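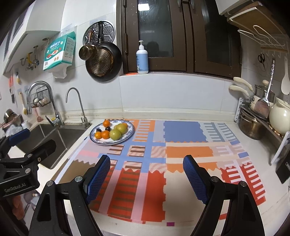

Figure 2. Coin cuisine : plan de travail blanc, tapis à motif patchwork, assiette de fruits à bord bleu.

4.2. La prière domestique déclarée : ce que mesure la question

La littérature sur la transmission religieuse en contexte minoritaire accorde une place considérable à la prière en famille. On lui prête un effet protecteur sur l'appartenance des enfants devenus adultes, effet qui résisterait au contrôle du niveau d'études, de la taille de la fratrie et de l'assiduité au culte. Nous avons nous-mêmes repris cet argument dans un premier rapport sur Rivach. La relecture du matériau nous oblige à plus de réserve, et cette section expose pourquoi nous ne croyons plus que la variable habituelle supporte le poids qu'on lui fait porter.

Le questionnaire Faltance, dont sont tirées la plupart des estimations disponibles pour la région, demande : « À quelle fréquence priez-vous en famille à la maison ? » Cinq modalités sont proposées, de « jamais » à « tous les jours ou presque ». Sur 2 225 questionnaires distribués dans les paroisses et assemblées de Rivach et de Nyaga, 1 400 ont été retenus pour l'analyse. Le taux paraît honorable. Il l'est moins si l'on considère que la distribution s'est faite à la sortie des offices, donc auprès de personnes qui venaient précisément d'y assister. Les familles dont un seul membre pratique encore, ou qui ne viennent qu'aux fêtes, y sont à peu près absentes. Tout coefficient calculé sur cette base décrit une population déjà triée par la variable que l'on prétend expliquer.

À cette difficulté de recrutement, connue et trop vite rangée parmi les « limites » en fin d'article, s'en ajoute une autre qui nous semble plus grave. Dans les 42 entretiens que nous avons conduits en complément, le mot « famille » ne désigne pas le même groupe d'une personne à l'autre. Plusieurs mères de Nyaga répondent « tous les jours » en pensant à la prière du coucher avec le plus jeune, porte fermée, pendant que les aînés sont devant un écran. Un père de Rivach choisit « rarement » alors que les siens disent un bénédicité à chaque repas du soir : pour lui, cela « ne compte pas, c'est de la politesse ». Les deux réponses sont sincères. Mises dans la même colonne, elles produisent un classement inverse de celui que donnerait l'observation des pratiques.

Pejman Asadi défend une position plus optimiste. Il soutient que ces écarts de définition se compensent sur un effectif suffisant et n'affectent que la précision des estimations. L'argument vaudrait si l'erreur était distribuée au hasard. Or elle suit, dans nos entretiens, une ligne assez nette : les convertis et les conjoints de convertis comptent large, les personnes élevées dans la communauté comptent serré. Comme les premiers ont en général des enfants plus jeunes, et donc moins d'occasions de les avoir vus partir, la corrélation entre prière fréquente et maintien de l'appartenance est en partie fabriquée par l'instrument. Nous ne savons pas dire dans quelle proportion. Nous doutons que quiconque le sache avec les données existantes.

Ximeng Kang a proposé de remplacer la question de fréquence par un carnet hebdomadaire, rempli chaque soir. La solution a pour elle de dater les pratiques et de nommer les présents. Un essai mené en mai dans l'assemblée d'Avton invite pourtant à la prudence. Environ 70 foyers avaient accepté le carnet. Dans les entretiens de restitution, plusieurs participants ont reconnu avoir prié davantage pendant la semaine d'enquête, « pour ne pas laisser la ligne vide ». Une mère de quatre enfants a remis un carnet complet, puis expliqué qu'elle en avait rempli la moitié le dernier soir, de mémoire, à la table de la cuisine. On remplace une imprécision par une autre, au prix d'une charge qui décourage justement les foyers les moins pratiquants.

Reste l'interprétation. Supposons l'association solide. Rien n'indique qu'elle passe par la prière. Les foyers qui prient ensemble dînent aussi ensemble, ont des horaires de travail qui le permettent, habitent plus souvent à faible distance des grands-parents. Nos modèles intègrent un indicateur de repas partagés ; dès qu'il est introduit, le coefficient de la prière perd l'essentiel de son ampleur et son intervalle de confiance recouvre zéro. Des collègues y voient un surcontrôle, le repas étant selon eux le lieu même de la transmission. C'est possible. Mais on ne peut pas soutenir à la fois que la prière agit en propre et qu'elle n'existe pas hors du repas qui l'entoure.

Les responsables religieux que nous avons rencontrés ont accueilli ces réserves diversement. À Rivach, l'un d'eux nous a fait remarquer que les brochures remises aux jeunes couples citent désormais les résultats de l'enquête Faltance et que les répondants connaissent la bonne réponse avant d'avoir lu la question. La remarque n'a pas été vérifiée de façon systématique. Elle suffit néanmoins à rendre suspecte toute comparaison entre vagues successives : une hausse de la prière déclarée peut refléter une pratique plus dense comme une norme mieux apprise.

Pour ces raisons, la variable est conservée dans les tableaux de la section 5, afin de permettre la comparaison avec les travaux antérieurs, mais elle n'y reçoit aucune lecture causale. Les modèles sont présentés avec et sans elle. Les réponses des conjoints, lorsqu'elles existent pour un même foyer, ont été laissées distinctes et non moyennées, leur désaccord nous paraissant plus instructif que leur moyenne. Les dossiers où un seul conjoint a répondu sont signalés par un astérisque.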